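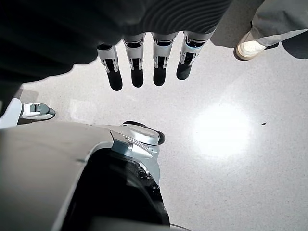 Room 541: Floor, Bench and Supplement Stock Inspection Checklist

Ellholm Site Safety Office
November

Scope

This checklist applies to Room 541 and to the supplement containers handled on its work surface. It is completed once a month by the inspecting officer and returned to the Site Safety Office. Entries are marked Satisfactory, Attention or Not Assessed. An entry marked Attention must carry a comment and an action.

Part A. Floor and walkways

A1. Floor surface sound, with no lifting, cracking or raised edges.
Satisfactory.
Comment: The pale gray speckled floor was walked from the door to the far wall. No trip edge was found.

A2. Floor free of debris.
Attention.
Comment: A small dark sliver, either debris or a mark, was noted on the open floor. The speckled finish makes small items difficult to pick out from standing height, and the check should be made slowly, from more than one side of the room.
Action: Wipe the spot. If it does not come away, enter it as a mark on the floor plan so that it is not reported again next month.

A3. Floor finish and glare.
Satisfactory, with comment.
Comment: The floor is smooth and glossy and returns a bright reflection of light. Spilled clear liquid would be hard to see in that area. Staff are to report any spill at once and remain beside it until it has been dealt with. Floor polish is not to be applied in this room without approval from the Site Safety Office.

A4. Capsules on the floor.
Satisfactory.
Comment: None found under the bench or along the wall. A softgel underfoot on a smooth floor is a slip hazard. Any dropped capsule is to be picked up immediately and discarded. It must not be returned to a jar.

A5. Walkway width.
Satisfactory.
Comment: Clear width at the narrowest point measured 75 inches. Delivery cartons are not to be set down in the walkway, including for short periods.

Part B. Clothing and footwear

B1. Closed, flat footwear worn by all persons in the room.
Satisfactory.
Comment: Sneakers are acceptable where the toe is fully enclosed and the sole is in good condition. Laces must be tied.

B2. Trouser hems clear of the floor.
Satisfactory, with comment.
Comment: Loose trousers are permitted. Persons wearing them should check that the hem does not pass under the heel. The footwear notice by the door does not mention this and will be amended.

B3. Hands washed before open containers are handled.
Not Assessed.
Comment: No container was opened during the inspection.

Part C. Work surface

C1. Surface clean.
Satisfactory.
Comment: The white surface was wiped with a clean cloth before the stock check and again afterward. The cloth showed no residue on either occasion.

C2. Surface level and stable.
Satisfactory.
Comment: No movement under hand pressure at the corners.

C3. Containers kept back from the table edge.
Attention.
Comment: The present instruction says "away from the edge" and gives no distance. Different persons read it differently.
Action: Mark a line 2 inches in from the edge on all sides. Jars and boxes are to stand inside the line.

C4. Food and drink absent from the surface.
Satisfactory.

Part D. Supplement containers
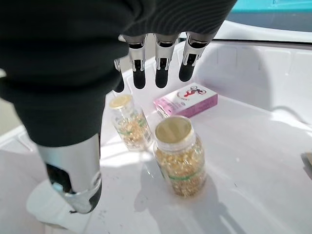 Softgel jars on the white work surface, with a pink box. The smaller jar has a gold-colored lid.

D1. Lids fully seated.
Satisfactory.
Comment: Each lid was checked by hand for tightness. A lid that turns freely without gripping is to be replaced, and the jar set aside until this has been done.

D2. Jar walls free of cracks.
Satisfactory.
Comment: Clear plastic can crack near the base where the damage is hidden by the contents. Lift each jar and look at the underside.

D3. Contents can be seen and appear normal.
Satisfactory.
Comment: The golden softgels are visible through the jar walls. Jars are to be turned gently and examined for capsules that have stuck together, split or changed in appearance. The check must be made without opening the jar.

D4. Labels attached and readable in the hand.
Attention.
Comment: The print on the smaller jar is very small. On a clear label, with capsules behind it, it is slow to read. The expiration date should be read aloud by one person and written down by another.
Action: Provide a hand magnifier at the bench. Request submitted to Tralell Supply.

D5. Boxes closed and undamaged.
Satisfactory.
Comment: Boxes may be laid flat or stood upright. They are not to be stacked on top of jars.

D6. Expired stock removed.
Satisfactory.
Comment: No expired stock was found. The stock sheet had not been signed for the previous month, and the responsible section has been informed in writing.

Part E. Storage and records

E1. Stock returned to the cabinet when work ends.
Not Assessed.
Comment: The inspection ended at 3:30 p.m., before work in the room had finished.

E2. Cabinet lock in working order.
Satisfactory.

E3. Previous checklist filed and its actions closed.
Attention.
Comment: Of the actions raised last month, 2 remain open: replacement of the door notice and repair of the cabinet shelf label. Both are carried forward and must be closed before the next inspection.

Overall result

The room may remain in use. Items marked Attention are to be completed by the section responsible and confirmed to the Site Safety Office. Item C3 should be completed first.

Last updated: November

Comments

Coelho Packing Section
Could the edge line in C3 be done in a removable tape? We move the table when the floor is washed, and painted lines on the last one wore off at the corners within weeks.

Site Safety Office
Removable tape is acceptable if it lies flat and is replaced when the ends begin to lift. Please choose a color that shows clearly against white.

Rimisance Stores
On D4, we have the same trouble with clear labels. Holding a piece of plain card behind the jar does not help when it is full. Tilting it so the capsules slide away from the label does, a little.

Evening shift
Item E1 has been Not Assessed for two inspections in a row. We lock up at 6 p.m. if someone would like to come by then.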